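About Us

Hi, I'm Myung-ja Yeom, and I run Cultmont. We're a small shop that tests robot arms for people who build things with them, and most of our customers are packing rooms, school labs and a few very patient toy makers. I started the company in the back half of a print shop in Griddale, and we still have the same front door and the same terrible parking.

What we do is pretty simple to say. You send us the program you want your arm to run, we run it over and over on one of our tables, and we tell you where it breaks. Then we help you fix it, if you'd like the help. A standard run is 2,000 cycles, and we write up every stop, every drop and every weird little pause. People ask if that gets boring. It does! But you get fond of it, a bit like watching a washing machine.

A lot of company pages have a "Our Story" part with a garage and a dream in it. Ours has a fault in it, and I'd like you to read about it before you hire us.

A couple of years in, we were running a sorting job for a customer called Utent. Small blocks, sorted by color, nothing heavy. The arm (we call that one Hyun, after my uncle, who also never stops moving) had been fine all morning. Then it came down over the work board too low and just kept pushing. It should have felt the contact and stopped. It didn't stop until I hit the red button, and by then the tool was bent and there was a dent in the board I could put my thumb in. My hand had been on that board a minute earlier, moving a block that had tipped over.

I wasn't hurt. I did go and sit in my car for a while.

We took the whole setup apart that week. The force limit in the program was set to 65 newtons, and that was the number we'd all been looking at on the screen. But after a restart the controller had quietly gone back to its old settings file, where the limit was 200. The screen was showing us the number we'd typed in, and the arm was using the other one. Utent's program was fine. The mistake was ours — we'd restarted after a power blip and gone straight back to work without checking a thing.

So we changed how we work, and color sorting became our house test. Every arm does it before it touches a customer's job, and again after every restart, no matter how short the restart was.
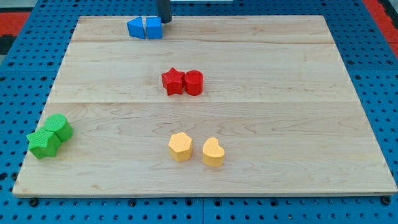 The house test board, with the blocks in their color pairs.

I like this test because the blocks are easy to read from across the room. Red goes with red, green goes with green, and if a star turns up next to the wrong color I can see it with a coffee in my hand. The board is bolted down to the pegboard, too. Our old one was only clamped, and when Hyun pushed on it the clamps slipped, which made it a lot harder to work out afterward how far down the tool had gone.

The other changes are less fun to look at. We press every arm against a scale before the first cycle of the day and write down what the scale says, on paper, next to what the screen says. If the two don't agree, the arm is off until they do. Hands stay off the board unless the arm is locked out — tipped block or no tipped block. Whoever is running the table carries the key in their pocket, and yes, I have driven home with it twice.

We lost some time with Utent over all this, and I called them the same afternoon and told them what had happened. They got the full write-up, including the part where I looked silly. They're still a customer, and they now ask for the scale readings with every report, so we started sending them to everybody.

If you've got an arm doing something odd, or one that's behaving so well it's making you nervous, get in touch. Send the program, the settings file and a note on what happened right before the trouble started. Please send the settings file as it was on the controller, too, and don't tidy it up for us first. You can also come by and watch a run. The kettle's on the left as you come in, and visitors stand behind the yellow tape with the rest of us.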